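Home Posts Notes About Contact

I spent most of Friday on the planner. Ritar, the scheduler I wrote in the winter, gave each arm its own queue and trusted the two never to want the same bit of air. That doesn't hold when both are working over one plastic container.

Indrek Mockus suggested a shared lock on the space above the container. An arm asks for it, waits if it has to, and lets go when its wrist is clear. I put that in, and a full cycle now plans in about 330 milliseconds. The code is 19 lines longer.

Bottles and medicine boxes, one table:

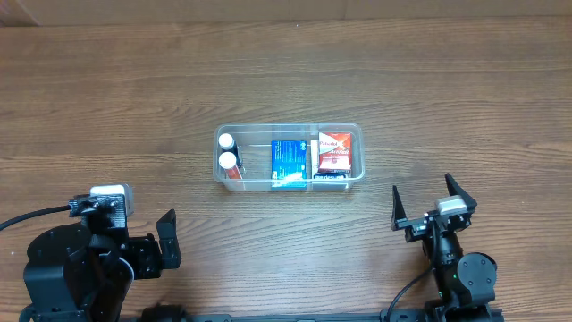
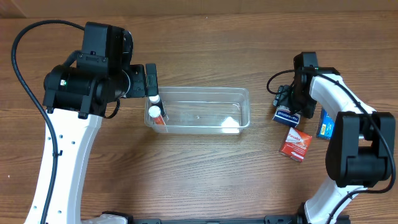
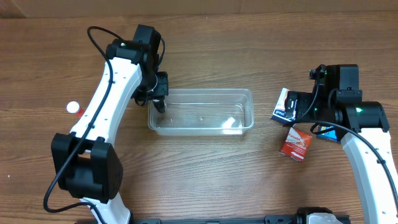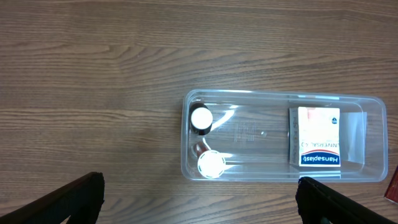 The lock has a timeout of 2 seconds, picked by guesswork. If it runs out, the waiting arm backs off and asks again, and the log gets a line I can search for. I want to move that number into the Grenari config file with the other limits – at the moment it sits in the code, where I will forget it. The replay tool still needs to show who holds the lock, so that comes next.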